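# A long chat about a small lamp with the people at Tostason

The kettle had already boiled twice by the time I found the right door, and there was a plate of shortbread waiting on the bench next to a heap of lamp shades. Tostason makes one thing at the moment, a rechargeable desk lamp called the Nindeo, and its founder had promised me an hour. I stayed for most of the afternoon, and went home with the last of the shortbread in my coat pocket.

She started the firm after years of designing radios for somebody else. "I loved radios, I still do," she says, pouring the tea, "but I kept coming home to a kitchen table with a lamp at one end and the socket at the other, and a cable I'd step over every single evening. My mother had the same trouble with her sewing. So I thought, well, a lamp that you pick up and carry about, how hard can that be?"

Quite hard, as she tells it. The first version was too heavy, the second fell over if you looked at it, and the third hummed. "A very faint hum, a sort of D flat. My husband couldn't hear it at all and thought I'd gone peculiar. But if you can hear it, you can't read next to it, and then what's the lamp for?"

The Nindeo that went on sale in August has 4 brightness settings and runs for 10 hours on the second of them, which is the one she thinks most people will use. At full power it gives out 300 lumens – plenty for threading a needle or doing a jigsaw, though she wouldn't try to light a whole room with it. It charges through an ordinary USB-C socket at the back of the base, and you can use it while it charges, something she was very firm about.

"I've had gadgets that go off and sulk while they're plugged in," she says. "You've forgotten to charge it, it's dark, you want the light now. Of course it should work."

I asked about the dial, as it was the first thing I had wanted to play with. There's no app and no touch panel, just a ridged wheel under the shade that clicks softly as you go round. It took her a long time to find a click she liked, and she keeps a biscuit tin of the rejected ones. We went through a good many of them, turning each in our fingers with our eyes shut, and I have to say that by the end I could tell the difference perfectly well!

"People with sore hands were the ones I listened to most," she says. "A touch button is lovely until your fingers are cold, or you've got flour on them. With a wheel you know where you are. You can do it half asleep." 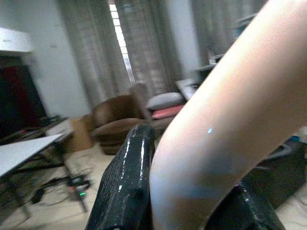

## Batteries, boxes and the price

The battery is held in by two screws, and a spare can be ordered from Tostason and fitted at home with a small screwdriver. I wondered if that had made the lamp dearer. It had, a little, and she is cheerful about it. "The base is a touch thicker than it would have been. One shop told me it looked old-fashioned. I said thank you very much."

The stem and base come from Eyvindsson, a family workshop she first wrote to about something else entirely (a hinge for a radio lid, long since abandoned). They sent back a drawing and a jar of cloudberry jam, and have been working together ever since. The shades are finished by Pekwood, who also make the cardboard box, with a folded insert in place of foam. She showed me how it goes together, got it wrong, laughed, and had to look at the leaflet.

At £199 it isn't a cheap lamp, and I said so. She nodded for quite a while before answering.

"No, it isn't, and I do fret about that. I'd like to make a smaller one, for a bedside, with fewer settings. But I won't put a glued-in battery in it to get the price down. I'd sooner wait until we can do it properly. I've got one that has sat on my own table since the spring and gets dropped fairly often, so I know what I'm asking people to pay for."

## What comes next

The bedside lamp is only a sketch for now, pinned up over the sink. Before that there'll be a new colour, a dark green, and a longer charging lead for those who asked. She would also like to improve the battery light on the base, which shows amber when it's running low. A few customers have written to say they find it too bright at night, and she agrees with them.

"I put a bit of tape over mine," she says. "You'd think I'd have spotted it sooner, wouldn't you? It's going to be much dimmer on the next lot, and if anyone with an early one wants some tape, I'll gladly post it to them."

She walked me out to the bus stop still talking about hinges. The radio lid, I gather, may not be abandoned after all.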